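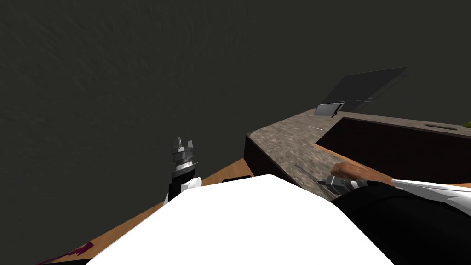 Encimera de madera, vista desde arriba

Preguntas frecuentes sobre la liga de fútbol sala Skasside

¿Puedo apuntarme sola, sin equipo?
¡Claro! Yo entré así, sin conocer a nadie, y acabé de portera (no sé muy bien cómo). Escríbeme y te paso a Maiara Miranda, que lleva la lista de jugadoras sueltas.

¿Cuánto cuesta?
55 euros por persona y temporada, con arbitrajes y seguro. El peto lo ponemos nosotros, pero devuélvelo, por favor, que en febrero nos quedamos con 39 y hubo que jugar un partido con camisetas del revés.

¿Cuántas fichas admite un equipo?
Hasta 10. Si alguien se lesiona puedes cambiar la ficha antes de los cruces, después ya no.

¿Qué pasa si empatamos en eliminatoria?
Prórroga de dos tiempos de cinco minutos y luego penaltis. Sin gol de oro, que me lo preguntáis todos los años.

¿Dónde se juega?
En el pabellón Nutham, y las semifinales en la pista de Baert. Ojo con el aparcamiento de Baert, yo voy en bici.

¿A quién reclamo un acta?
A Jailson Bittencourt, el mismo día y antes de las once de la noche. A mí no me mandéis audios de ocho minutos, que os quiero mucho pero no puedo cambiar un resultado.

¿Hay categoría mixta?
De momento no. La estamos hablando con los de Watar, os cuento cuando sepa algo.

Zulema Figueroa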